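Speaker notes – "The Grip That Lied"
Talk slot: 25 minutes plus questions. Clicker is in the side pocket of the blue bag.

OPENING (slide 1, just the title)

Hi everybody, I'm Zoi Sarantis, I work on the handling cell at Wirnora, and I want to tell you about the best failure I've ever been part of. I mean that! I learned more from it than from the two years before it.

Quick show of hands: who has a gripper in their building right now that reports "part held"? Keep your hand up if you know exactly what signal that message comes from. (Wait. Let them look around. Most hands go down.)

Okay, good, mine would have gone down too.

THE SETUP (slides 2–4)

Don't spend long here. One arm, one two-finger parallel gripper, one small camera at the wrist. The job is to pick up bottles from a table and put them in a tray. Dull work, and we loved it, because it ran and ran. We'd logged more than 2,000 picks by December and people had stopped coming over to watch.

Say thank you to Siiri Paulauskas for the table setup. White top, dark cloth behind, bright light on the work. Plain as can be, so the camera has an easy time of it. (She's in the second row, make her wave.)

How the cell decided it had a bottle, old version:
Close the fingers.
If they stop before fully closed, something is between them.
If something is between them, it's the bottle.
Lift.

Pause on that third line. Read it out loud again, slowly.

WHAT WENT WRONG (slides 5–7)

So it's 4:40 in the afternoon, I'm at my desk, and I hear a bang. Then a second one. A bottle has come down off the table and the arm is calmly carrying nothing over to the tray, setting nothing down very gently, and going back for more. The screen says everything is fine. Green all the way down!

Povilas Laur hit the stop. No one was hurt, and I want to say that early so you aren't sitting there worrying. But Povilas had been standing on that side of the table two minutes before, and the bottle landed where his feet had been. We wrote it up as a safety event, not as a dropped part, and I'd push you to do the same with yours.

We went back through the log and found 17 picks that day marked as good where the tray was empty. Seventeen! It had been happening quietly since the morning and only the last one made a noise.

(Drink some water. Next slide stays up for the whole next part.)
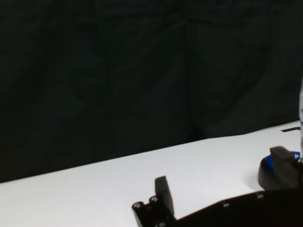
Now, the easy guess was the camera, and I lost a full day to that guess. I re-ran the calibration twice. Ülle Koppel kept asking me a very simple question, which was "what does the arm think its other finger is doing?" and I kept saying yes, yes, in a minute.

She was right to ask. Think about a gripper that comes down off to one side. One finger meets the bottle and the other has nothing but open table next to it. The bottle pushes back on that one finger. The motor feels the push, the fingers stop early, and our code says "stopped early, must be holding something." Then the arm moves, and the one finger that's touching gives the bottle a shove. Near the edge of a table, you know the rest.

So we had a sensor telling the truth and a rule that read it wrong. I find that fascinating – the motor did its job perfectly.

WHY IT STARTED THAT DAY (slide 8)

Keep it short, they'll ask anyway. The wrist mount had been taken off for cleaning and put back slightly turned. Two screws, done up tight, in the wrong spot on their slots. Every pick was landing to one side. Most were close enough to work. The ones at the far end of the table weren't.

We now have a line scratched on the mount. Cost: zero.

WHAT WE CHANGED (slides 9–11)

First, both fingers have to feel contact. We added a thin pressure pad to each one, and the cell won't lift on a single side any more.

Second, a small test lift. Up a little, stop, check the load, then carry on. Dzintra Zariņš wrote that in an afternoon and it's my favorite piece of code in the building. Show her plot if there's time.

Third, picks close to the table edge run at slow speed, and there's a raised lip on the open side. The lip is a strip of wood. It works great.

Fourth, three "good" picks with no change in tray weight and the cell stops itself and calls a person.

RESULTS (slide 12)

We ran 257 picks with the mount turned wrong on purpose. The new check refused 115 of them, and none ended with a bottle on the floor. Say clearly that this is one cell and one kind of gripper. If someone asks about soft fingers, I haven't tried it and I'd love to hear from anyone who has.

CLOSE (slide 13, contact details)

Homework for the room: find the line in your own code that turns "stopped early" into "holding it," and go push a bottle against one finger by hand, at low speed, with the stop button in your other hand. See what your screen says. Then please come find me at the coffee break, I really want to know!

If short on time, skip slides 3 and 8. If Dzintra's plot won't load, draw it on the board – flat line, bump, flat line.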